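Gripper notebook, soft goods trials
July 31, 2018
Entry by Ronja Söderlund, with remarks from Hacer Karaca

Purpose: compare the Tarken slotted fingers with the older Kendia pads on clothing and bedding. Both sets had done fine on boxes and cups back in April, so the open question was cloth. All handling today was with the hand-held pair, one gripper in each hand.

Setup
Bedroom, not the bench. The bench cloths are all cut to the same size and they make everything look good. Wanted real folded clothes, knits and a fringe. Left and right units both on the yellow fingers for the first block, then pads on both for the second. Same operator throughout.

Planned 60 picks per block. Got through 60 with the fingers and 44 with the pads, then stopped because the left pad was peeling at one corner. I will not compare totals, only notes by item.

Block 1, yellow fingers
Closing force left at setting 6. Tried 9 for a few picks on the heavier knits and went back, since the trigger gets stiff and the wrist tires.

The striped piece was the most useful item. It is light and wavy enough in pattern that slip is easy to spot on playback: the stripes shift against the finger edge. I started by pinching near an edge and pulling straight up.
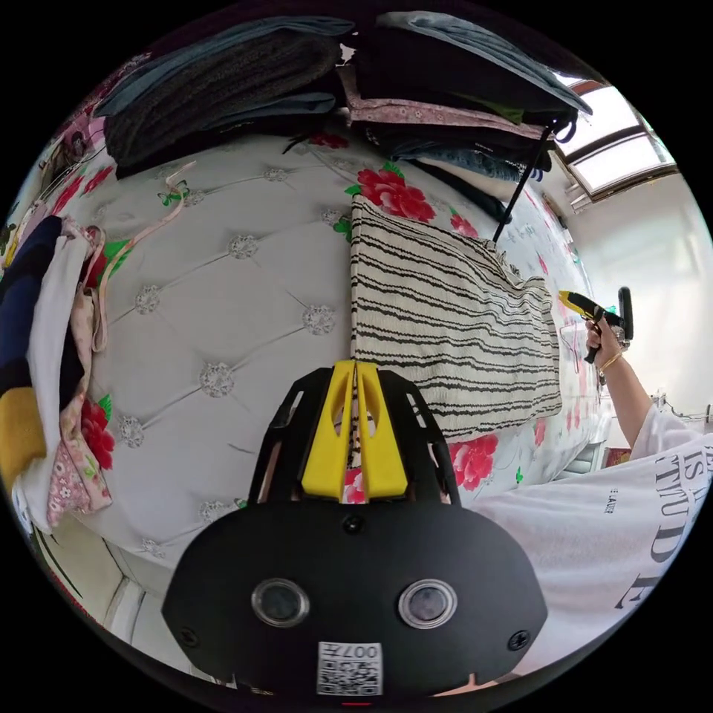
Straight pulls held better than sideways ones. With a sideways pull the cloth bunches into the slots, and after that it hangs on when the jaw opens. Hacer thinks the slots are too long for fabric and should stop short of the tip. I would like to try tape over the slots before anyone cuts new fingers.

Fringe: poor. Single strands go between the fingers and nothing closes on them. Better to take the body of the cloth a little way in and ignore the fringe.

Folded clothes: picking the top layer only is hit and miss. Coming in flat took two layers more often than one. Tilting the jaw and scraping the top fold toward me before closing gave a cleaner single layer.

Block 2, Kendia pads
Softer grip, less bunching, worse on anything thick. The pads bend away from a heavy fold and it rolls out of the bottom of the jaw. Thin cotton was good, and release was clean every time I wrote it down. The pads also pick up lint, so wipe between items.

Two-handed work
Went back to the fingers on both sides after the pad trouble, outside the count. Holding with one gripper and pulling with the other is where the finger set earns its place. The holding side can sit still with the trigger half closed. What needs practice is keeping the second jaw clear of the first camera - when both hands come in close, the view of the contact point goes first on whichever side is lower. Working with the hands apart and bringing the cloth across helped. 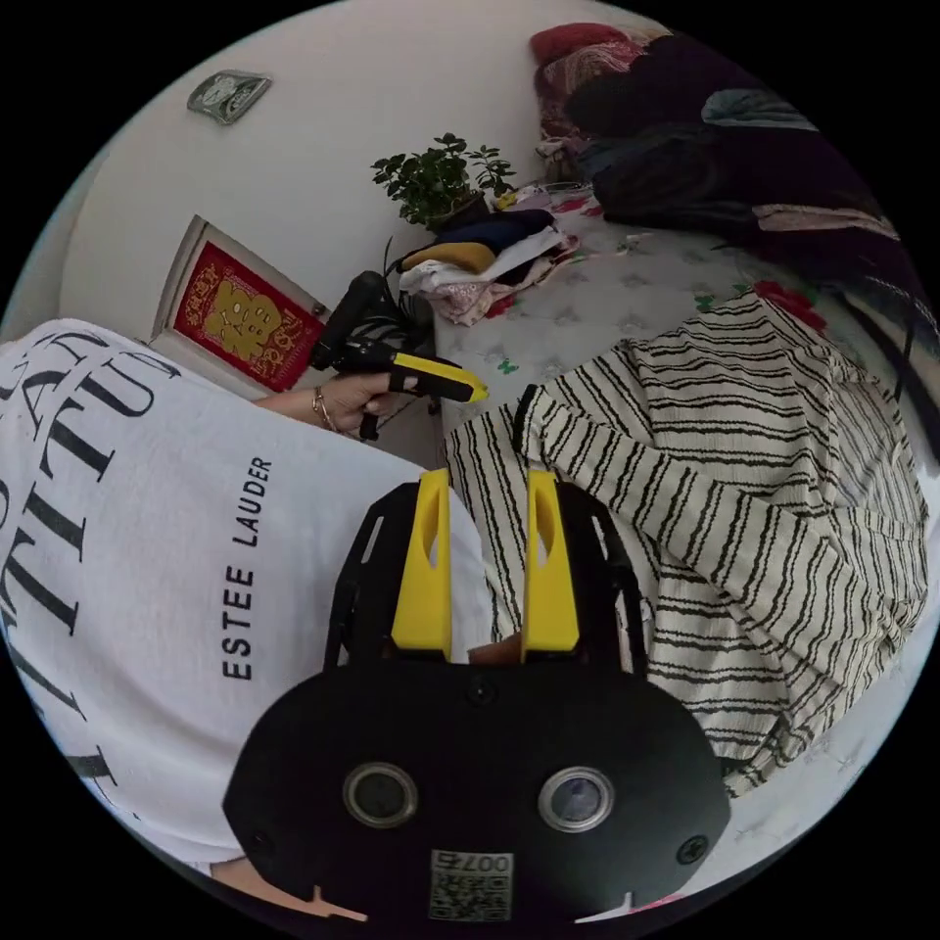 To do
- Tape test on the slots, left unit first.
- Ask Corkia if they still make the thin pad backing. If not, Cavalcanti has a similar one in the catalog.
- Reglue left pad and finish the remaining picks of block 2.
- Hacer to go over the playback for the striped piece and mark where the slip starts.
- Check the trigger return spring on the right unit. It felt slow by the end of block 1, no trouble after.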